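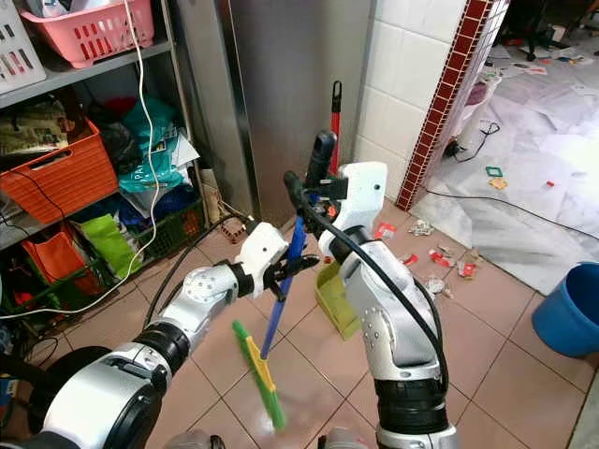

Figure 4.1 A two-armed robot at work in a storage corner, with a small broom in one gripper and the handle of a long-handled dustpan in the other.

Chapter 4
Going to See for Yourself: Visits, Demonstrations, and Open Days

By the time you reach this chapter you have read a good deal about joints, grippers, and sensors, and you have probably drawn more arrows on more diagrams than you ever wanted to. Now it is time to put on a comfortable pair of shoes and go stand next to a machine while it works. I have been taking groups of students on these trips for a long while, and I still look forward to them the way I did the first time (I still forget to bring enough pens, too). A robot on a page stays politely where the author put it. A robot in a room has a sound, a reach, a pace, and usually several cables, and you start asking questions you would never have thought of at your desk.

The chapter is built around one visit in particular, the June open day at Warraich, the training center where our spring groups finish their year. It took place on 15 June 2024, and it drew 1,108 visitors over the course of the day, which is a great many people for a building with one front door and a rather narrow staircase. There were talks in the main hall, a table of old hand tools, a very popular stand where children could drive a little wheeled cart called the Zanance, and, toward the back of the building, the housekeeping demonstration that most of this chapter will return to.

I should say at once that the housekeeping demonstration was my favorite, and that I was a little surprised by this. Sweeping is not a glamorous job. Most of us learned it so early that we can't remember learning it, and we do it while thinking about dinner. But try, some evening soon, to sweep up a few crumbs slowly and pay attention to your two hands. One holds the broom and does the traveling. The other holds the dustpan and seems to be resting, and yet it is tilting and pressing and shifting all the while, and if it stops doing so the crumbs slide neatly underneath. Each hand depends on what the other is up to. When we ask a machine with two arms to do the same chore, we are asking for all of that at once.

Look again at Figure 4.1 with this in mind. The broom on the left is gripped by its blue handle and slants down toward the tiles, and the other arm has hold of a black handle that leans upward. Small red and white wrappers and scraps of paper lie on the floor to the right. It is a good place to stop and think, and at the open day I noticed that the visitors who got the most out of their time were the ones who did just that. They didn't rush to ask how much it cost. They looked at where the litter was and where the tools were, and they tried to guess which arm would have to go where.

The setting deserves a moment of your attention too. Many demonstrations are given on a bare table under bright lamps, and there is nothing wrong with that when a single movement is being shown. An ordinary storage corner is a different matter. There are crowded metal shelves on one side, with baskets and crates and bright bags on them, and a tall steel cabinet behind with a surface that catches the light. Shiny things can be troublesome for cameras, as you may remember from Chapter 3, and a hanging cable is easy for a person to step around and much less easy for an arm to plan around. When you visit a demonstration, make a habit of looking past the machine at the room it has been given. You will learn a lot about how hard the job is.

What the guides at Warraich did well

A good demonstration needs a good guide, and I would like to pass along a few things the guides did that made the day so pleasant. They kept their groups small, never more than 12 at a time, so that even the shorter visitors had a clear view. They told each group what the task was before it began, in plain words, and then they stopped talking and let people watch. That second part is harder than it sounds! Those of us who love a subject tend to fill every silence with it, and I have been gently tugged by the sleeve more than once for explaining straight over the top of the interesting bit.

They were also open about what they did not know. One visitor asked whether the same program would work in her own kitchen, and the guide said that he couldn't tell her, that kitchens differed a great deal, and that he would want to see the floor first. I wrote that answer down. You will meet plenty of people who would have said yes.

The practice sessions leading up to the day were recorded in a shared notebook the center calls the Flelomon log, after the room where the first one was kept. Students filled in a page for each session, up to 200 pages by the time the doors opened, and visitors were free to sit down and leaf through it. Some of the pages are dull, as log pages should be. Others have little sketches of broom angles in the margins, or a cross remark about a bag that had rolled under the shelves. We will read several of them in Section 4.3, and you will be asked to start a log of your own.

Getting yourself ready for a visit

Please don't turn up with an empty notebook and hope for the best. Read whatever the host has sent you, even if it is only a single sheet about parking. Write down three or four things you want to find out, and leave plenty of white space under each. Find out whether you may take photographs, and ask where you should stand. The marked line on the floor at Warraich was there to keep visitors out of reach of the arms, and it applied to teachers as well (I was reminded of this, very kindly).

During the demonstration itself, try to separate what you saw from what you worked out afterward. "The right gripper was holding the handle" is something you saw. "The right gripper was keeping the pan steady" is a judgment, perhaps a perfectly sound one, but it belongs in a different column. In Section 4.2 you will find a ruled page with two columns that you can copy, and I would encourage you to use it even if it feels fussy to begin with. My own students grumble about it for a week and then go on using it for years.

Afterward, while it is still fresh, sit down somewhere quiet and write a short account of the visit for someone who wasn't there. A grandparent is ideal. If you can explain to your grandmother why holding a dustpan is difficult, you have understood a fair part of this chapter already, and she will very likely have views on sweeping that you ought to hear.

How the chapter is arranged

Section 4.1 looks at the different kinds of public showing, from the quiet laboratory visit to the full open day. Section 4.2 is about watching and taking notes. Section 4.3 follows the housekeeping demonstration from its first practice session, with pages from the Flelomon log. Section 4.4 turns things around and helps you plan a demonstration of your own, including the floor space, the guides, and the signs on the doors. The chapter project, at the end, asks for a written visit report; allow yourself a full week for it, and keep your rough notes, as they are handed in along with the finished copy.

Before you read on

Take a broom and a dustpan and sweep a small patch of floor with a partner, one of you holding each tool. Do it once while talking freely and once in silence. Write down every moment when one of you had to wait for the other, and bring the list with you to Section 4.1.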